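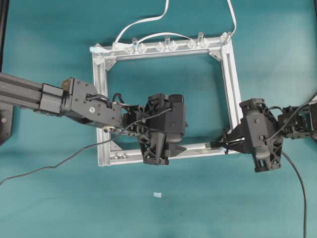 Why does a rectangular frame built from slotted aluminum extrusion need corner brackets if the rail ends are already cut square?

A square cut sets the angle only while the ends are pressed together. Once a side load is applied, a plain butt joint opens on one face and the rectangle leans into a parallelogram. A triangular bracket ties the two rails together at a distance from the corner, and the joint then resists the turning force.

Unit 4. Small frames and cable routing
Instructor: Sheyla Mosquera
Bench sessions: Cristian Montoya

4.1 Terms

Rail: one length of extrusion in the frame.
Slot: the groove running the full length of a rail face. Fasteners can be placed anywhere along it.
Slot nut: the threaded part that sits inside the slot and takes the screw.
Peg: an upright part on a rail, used in this course as a cable guide.
Service loop: spare cable length left between two fixed points.

4.2 Squaring procedure

Lay the rails on a flat, covered surface. Bare steel benches mark the anodizing. Fit all brackets with the screws finger tight. Measure both diagonals. If they differ, push on the corners of the longer diagonal and measure again. Tighten in two passes, going to the opposite corner each time.

On the 300 mm practice frame the diagonals should agree within 1 mm. A larger error usually comes from a rail with a burr on the cut end. File it, wipe the slot clean and start again from finger tight.

4.3 Flat cable

Flat cable bends easily across its thickness and badly across its width. Turn it by a fold or a slow arc. Do not force it sideways around a peg. Where a cable passes between two pegs, leave enough slack that it can be lifted clear by hand.

Fix the connector end first, then place the guides, then take up the slack toward the supply side. Students who work in the other order tend to finish with a tight connector.

Bend life depends on radius. The Humotex cable issued in November was tested in our shop at a 13 mm radius and lasted some 3,000 cycles before the first open conductor. Treat the result as a comparison value only. The Endetti cable has not been tested.

4.4 Clear acrylic parts

Acrylic cracks under point load. Use a flat washer, and stop turning when the part no longer shifts. Do not clean with alcohol; fine cracks form near drilled holes. Soapy water and a soft cloth are enough.

4.5 To hand in

Both diagonal measurements, before and after tightening. A sketch of the cable path with fixed points marked. Return unused slot nuts to the Fuvent drawer, sorted by thread.

Reading for the next unit: sections 5.1 and 5.2, panel mounting.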